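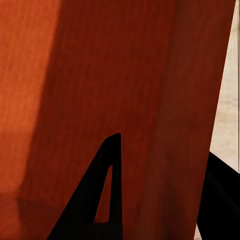

Session 5: Colour in ordinary rooms

Wisholm Evening Classes, Decorating for Beginners
Tutor: Nyokabi Muriithi
Handout revised July 29, 2022

Bring to class: the sample cards from last time, a pencil, and whatever is left of your faith in paint names. Aravind Rodrigues has my masking tape and knows it.

1. Colour moves about

A wall has one colour on the tin and several in the house. Daylight from the north is cool and flattens warm shades. Evening lamps push everything towards yellow. A cream that looked respectable in the shop can go the colour of weak custard by supper, and you will be the one who chose it.

Paint your samples on lining paper, two coats, at least as big as a tea tray. Leave a white border so the old wall doesn't argue with the new colour. Move the sheet round the room over a couple of days and write down what you see in the morning, at midday and after dark. Please do write it down. Last November the whole class swore they would remember, and we spent an hour discussing a green that had been a grey.

2. Large dark things

People plan the walls and forget what is going to stand against them. A wardrobe, a bookcase or a switched-off television is a block of colour whether you invited it or not. Put it in your sketch at its proper size. Pale walls make it look heavier, mid-tones let it sink back a little.
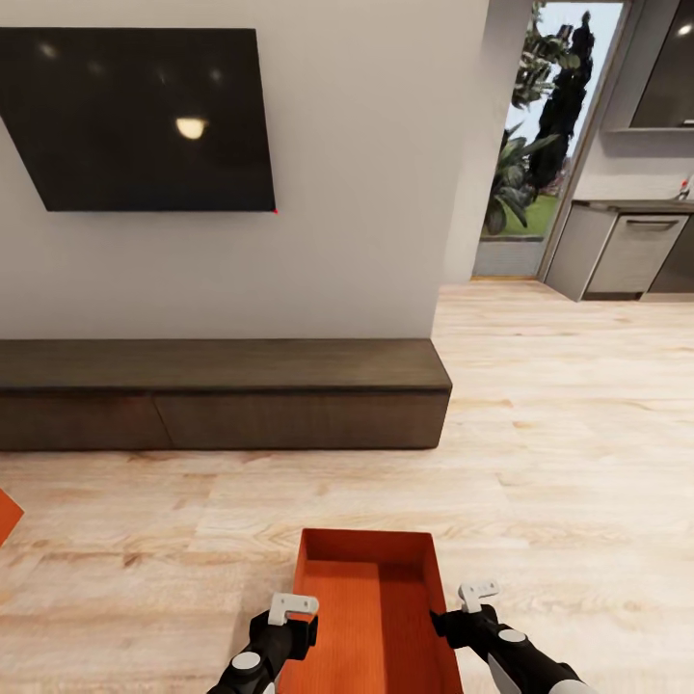
Should the ceiling always be white?
Plain white is the habit, and it works well enough in a high room. In a low one, try the wall colour let down with white, which softens the line where the two meet.

3. Reds and their relations

Strong reds cover badly. Use a tinted undercoat, grey or pink depending on the maker's advice, and allow for one more coat than you were hoping. Vasanthi Kartha did her hall without undercoat and has asked me to tell you it took five coats and most of a bank holiday.

Red next to timber needs care. Orange woods and orange reds tend to merge into one warm lump. Pale timber gives the red something to push against.
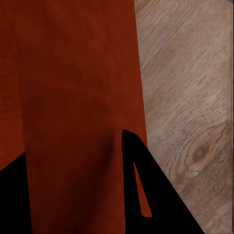
Rust red next to pale wood grain.

4. Sheen

Matt hides bumps and shows fingerprints. Gloss hides nothing and wipes clean. Eggshell sits in the middle and is what most of you will end up buying after a long talk about the other two. Shiny finishes also throw lamps back at you, so check them with the lights on.

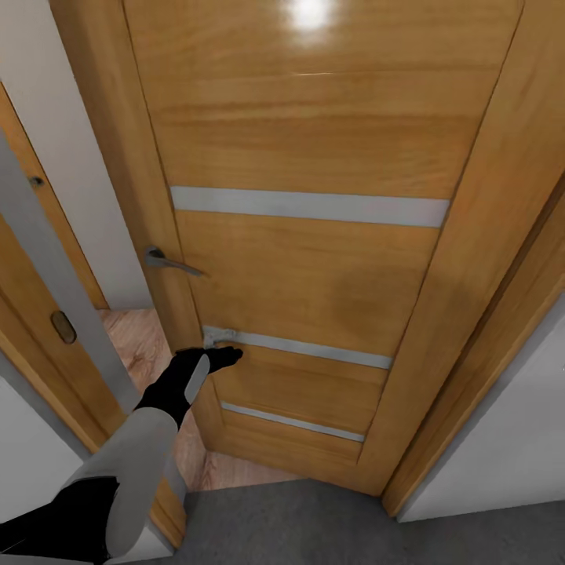 Door with oak grain and pale grey inserts. Note the glare near the top.

Homework

Choose one room. List its fixed colours (floor, worktop, doors, anything the landlord loves) before you pick a new one. Then bring two painted sheets, 20 minutes' worth of notes, and no photographs off the internet.

Manikandan Chacko is still owed a roller tray.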